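Häufige Fragen rund um meine Möbelwerkstatt Nimri

Ich bekomme jede Woche Mails mit ziemlich ähnlichen Fragen zu alten Tischen, Stühlen und Oberflächen. Weil ich abends lieber an der Werkbank stehe als am Rechner, habe ich die häufigsten hier gesammelt. Wenn eure nicht dabei ist: einfach schreiben, ich antworte (manchmal langsam, aber ich antworte!).

Restaurierst du auch Möbel, die nichts wert sind?

Klar, sogar am liebsten! Ein Küchenstuhl von der Oma muss für mich kein Biedermeier sein. Ich sage euch aber vorher, wenn die Reparatur mehr kostet als ein vergleichbares Stück vom Flohmarkt. Manche lachen dann und lassen es trotzdem machen, manche nehmen den Stuhl wieder mit. Beides ist völlig in Ordnung.

Was kostet das ungefähr?

Ohne das Möbel gesehen zu haben, kann ich nur grob antworten. Einen wackeligen Stuhl auseinandernehmen, alten Leim entfernen und neu verleimen liegt bei 200 Euro, wenn nichts gebrochen ist. Eine Tischplatte abziehen und neu ölen fängt bei 300 Euro an. Das teuerste Stück bisher war ein Sekretär für 1510 Euro, und da steckte wirklich viel Furnierarbeit drin. Abholen kann ich im Stadtgebiet, das rechne ich extra ab.

Kannst du ein fehlendes Tischbein nachmachen?

Ja, solange mindestens ein Original noch da ist. Ich nehme die Maße an mehreren Stellen ab, zeichne das Profil auf eine Schablone und drechsle danach. Die geraden Abschnitte sind schnell erledigt, knifflig werden die Stellen, an denen der Durchmesser plötzlich kleiner wird. Da verschätzt man sich um einen Millimeter und sieht es später quer durchs ganze Zimmer. Schickt mir bitte Fotos vom ganzen Bein und legt einen Zollstock daneben. 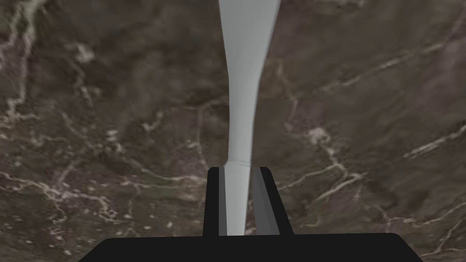
Helle, schlanke Form vor dunkler Marmorierung.

Muss das neue Bein aus demselben Holz sein?

Am besten schon. Buche neben Nussbaum bekommt man mit Beize zwar irgendwie hin, aber nach ein paar Jahren am Fenster laufen die Farben auseinander. Ich habe ein kleines Lager mit Abschnitten aus alten Möbeln, und meine Kollegin Ieva Adomaitis hat ein noch viel größeres. Zusammen finden wir fast immer etwas Passendes. Wenn der Tisch sowieso deckend lackiert wird, nehme ich gern Buche, die lässt sich wunderbar sauber drechseln.

Öl, Wachs oder Lack?

Oh, darüber könnte ich stundenlang reden! Für Esstische nehme ich fast immer Öl: Kratzer schleift man kurz an, ölt nach, fertig. Wachs mag ich bei Kommoden und Schränken, auf denen keine Gläser stehen. Lack hält viel aus, aber wenn er einmal durch ist, muss meistens die ganze Fläche neu gemacht werden. Schellack mache ich auch, der braucht allerdings Geduld, und zwar eure und meine. Ölgetränkte Lappen bitte niemals zusammengeknüllt in den Müll werfen, die können sich selbst entzünden. Immer ausgebreitet im Freien trocknen lassen.

Wie pflege ich eine dunkle Oberfläche, damit man nicht jedes Staubkorn sieht?

Ganz ehrlich, man sieht Staub auf dunklen Flächen immer, da hilft kein Wundermittel. Ein leicht feuchtes Baumwolltuch, danach trocken hinterher, mehr mache ich zu Hause auch nicht. Von Möbelpolitur mit Silikon lasse ich die Finger, die macht jede spätere Reparatur zur Qual. Matte Flächen bitte nicht mit kräftigem Druck reiben, sonst habt ihr irgendwann glänzende Flecken genau dort, wo ihr am fleißigsten wart.

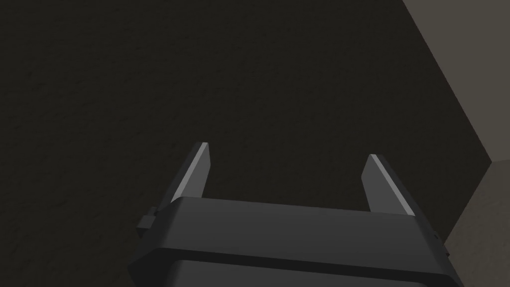 Wie lange muss ich warten?

Zurzeit 13 Wochen. Ab November wird es erfahrungsgemäß länger, dann wollen plötzlich alle ihren Esstisch noch vor Weihnachten zurück. Einzelne Stühle schiebe ich manchmal dazwischen.

Gibst du Kurse?

Ja, zusammen mit Majdi Khasawneh, der das Drechseln übernimmt. Wir arbeiten in kleinen Gruppen, Vorkenntnisse braucht ihr keine. Feste Schuhe und ein Pulli ohne weite Ärmel wären gut, lange Haare bitte zusammenbinden. Die Termine gehen über den Newsletter raus.

Wie erreiche ich dich?

Am liebsten per Mail mit ein paar Fotos und einer Angabe, in welchem Stock das Möbel steht. Telefonisch bin ich schwer zu erwischen, neben der Drehbank höre ich es einfach nicht klingeln.

Stand: 18.7.24, Mireille Hamdan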